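Ticket 319 – Handheld grippers, locker room end
November 2021
Logged by: day shift, packing support
Status: open (reopened twice)

Reported problem: staff using the handheld grippers are falling behind on the recording target. Undico asks for 20 good runs per person per shift. We are getting 6 on a decent day.

First reply from Undico support said to restart the unit and check the strap. Done. No change. Second reply said the same thing in a different order.

What we tried on site:
– Swapped the two grippers between hands. Same result.
– Tightened the strap. Runs got slightly better, wrists got worse. Slackened it again.
– Moved to the open floor by the lockers, as the Flolero setup guide suggests more space. Fewer bumps, but now it is a walk back to the tables after every run.
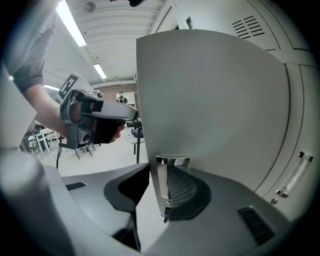
Gripper in hand at the locker end, marker on top, cable hanging from the underside.

The cable is a separate complaint. People keep an eye on it when they should be watching the job, and that slows them down. Undico's answer was that users "adapt within a week". We are well past a week.

Update: Undico rang and went through the rejected runs with us. Most were thrown out for moving too fast. So we are told to slow down, and also told we are behind. I asked which of those they wanted and was promised a written answer. Nothing yet.

Wider point, which I was asked to put in the ticket and not in the kitchen: the shift was told this work would take the dull lifting off us. So far it has added a job. The lifting is still there, and the person recording is one fewer on the line. Kongkaew went through the same thing with their packers, and as far as I can tell they still have the same packers – plus a form to fill in.

I'm not against it. If the machine ends up doing the bottom shelf, good. I would like to see it do the bottom shelf once.

Requested:
1. A target that matches the speed limit.
2. A shorter cable or a clip for it.
3. Recording time taken off the packing figures from December.

Priority changed from high to normal by Undico. Changed back by us.

Related tickets
Tromemeo login drops out at shift change
Strap sizes, small hands
Flolero guide, page 2 missing from printed copy
Who signs off rejected runs?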